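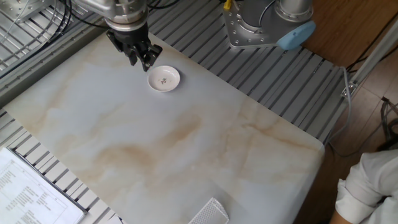 Two-finger parallel gripper over a small saucer on the marble-pattern top. A second arm base is fitted to the same frame.

Mernero Bench Cell – shared-space tabletop workstation

The Mernero is a bench-height work cell for one or two small robot arms, built for labs, training rooms and light handling work where people stand close to the machine. It is sold by Dundetti as a frame, top, controller and safety kit. Arms and grippers are supplied separately, or as a matched package on request.

This page covers what is in the kit and the working rules we ask every site to follow. The rules are part of the product. They are printed in the binder that ships with each cell, and the warranty assumes they are being used.

What is in the kit

Slotted aluminium frame with corner brackets
Bench top with rounded corners, choice of finish
Arm mounting plates, one or two
Safety relay and two emergency stop buttons, one wired and one on a 2 m lead
Three-position enabling switch
Cable clamps and strain relief set
Floor marking tape
Binder with risk assessment template, daily check sheet and logbook

Which standards apply

In most workplaces the cell will fall under your local machinery safety law, and the robot standards most inspectors refer to are ISO 10218-1 for the robot itself and ISO 10218-2 for the robot once it has been integrated with a gripper and a job to do. Guidance on contact between people and collaborative arms has been published as ISO/TS 15066. Check which edition your regulator currently recognises before you buy a copy.

An arm described as collaborative by its maker is still only one part of the system. Fit a sharp tool to it, or have it carry a glass, and the risk assessment has to be done again. Dundetti can supply drawings and wiring diagrams for your assessment, but we can't sign it for you.

Setting speed and force

The cell ships with a speed cap of 100 mm per second at the gripper. This is the setting for first runs, new programs and any work where someone is teaching the arm by hand. With the key switch turned to Run, the cap rises to 200 mm per second. Anything faster needs a guard or a scanner, and the controller will ask for an assessment number before it unlocks.

Grip force is set per program. For crockery and other breakable items, start at the lowest force that holds the item and go up in small steps. Close the fingers on a test piece first. Don't use your own fingers to judge the force.

Keeping clear

Mark a line on the floor 600 mm out from the frame on every open side. Anyone not working on the cell stays behind it when the drives are live. The operator may cross the line with the enabling switch in hand.

Where two arms share a frame, treat both as live if either one is. The relay cuts power to the pair together and should not be rewired to split them. We get asked about this often. The split version looks handy for teaching one arm while the other is off, but it leaves people guessing about which arm is safe to reach past.

Sleeves should be fastened or rolled firmly above the wrist. Long hair is tied back. Lanyards, scarves and loose jewellery come off before the drives go on.

Cables

Most of the faults we see on returned cells start with a cable. Leave enough slack at each joint for the full range of motion, then clamp the cable to the frame so that the slack can't drift into the work area. Run the arm through its full reach at the slow setting and watch every loop. Cables going to the floor should follow a post or rail all the way down and leave on the side away from the operator.

Do not zip-tie a power lead and a signal lead together inside the slots.

Daily check

1. Walk around the frame. Look for loose brackets, tools left on the top and anything on the floor inside the line.
2. Check the bolts on each mounting plate by hand.
3. Press each emergency stop in turn. Confirm the drives drop out and stay out until reset.
4. Release the enabling switch, then squeeze it fully. Both should stop the arm.
5. Open and close the gripper with nothing in it. Look for grit or damage on the finger faces.
6. Sign the sheet and leave it in the binder.

If any step fails, tag the cell out and write it in the logbook – including faults that clear on their own.

Choosing a top

The top is available in plain white, grey or a marble pattern. The pattern has no effect on how the cell runs, though sites using cameras may want to test their lighting on a sample before ordering. Small, pale items can be hard to pick out against a pale surface. Samples are posted free within the service area.

Wipe the top with a damp cloth and mild detergent. Solvents will dull the surface and can get into the frame slots.

Training

One person at each site needs to complete the Haddad operator course before the cell is commissioned. It takes a day and covers the assessment template, the daily check and safe recovery after a stop. The next intake is in October at our Zendodham workshop. The course is run by Tavion Park, who also wrote the current edition of the binder. Sites with several operators can book him to visit.

Spares and returns

Enabling switches, stop buttons and clamps are kept in stock. Mounting plates are made to order, so please send the arm model and bolt pattern with your enquiry. Cells sent back for service must have the arms removed and the logbook included. We will not start work on a cell without its logbook.

For a quote, give us the number of arms, the arm model, your preferred top and the size of the room.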